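Plerden Reading Notes: README

Plerden is a set of short written summaries of practice literature on grief counselling with adults. It was put together for counsellors in training and for supervisors who want something to hand out before a group session. Dilwyn Prothero edits it. Each summary covers one article or book chapter and runs to a page or less.

Contents

The current release holds 531 summaries, sorted into 38 topic folders. Each one is a plain text file with a header giving the author, the title, the year of the original and the name of the topic. The body follows after a blank line. Topics include sudden loss, bereavement after long illness, work with couples, and endings in therapy.

There is no client material in any file. Where an original used case studies, the summary gives the method and leaves the case out.

How the summaries were written

Two readers worked on each text. The first wrote a draft and the second checked it against the original. Where they disagreed, the editor settled it and added a line marked "Ed." at the foot. There are 82 files with such a line.
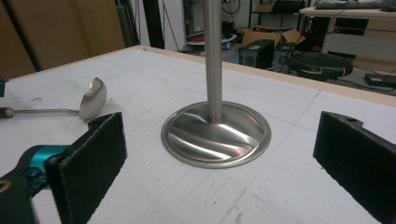
Himomier Bulletin, Volume 3, Issue 2

Earlier versions of some summaries came out in the bulletin named above. Wording has changed in most of them, so please quote from this set and not from the printed copies. The folder called "pumphrey" keeps the old topic names for anyone whose course notes still use them.

Known gaps

Work with children is not covered. Group work is thin, and most of the sources on it are old. Nearly all the originals were in English. Summaries of books deal with single chapters and should not be read as a review of the whole book.

Use

You may copy and share the files for teaching. Keep the header in place. They are not a substitute for supervision and should not be given to clients as advice.

The index opens in Wuder or in any spreadsheet program. If the accented letters look wrong, set the encoding to UTF-8 and load it again.

Changes

July 2019: two topic folders on loss at work merged, spelling of authors' names corrected, duplicate files removed.

Corrections go to the editor, with the file name and the line in question.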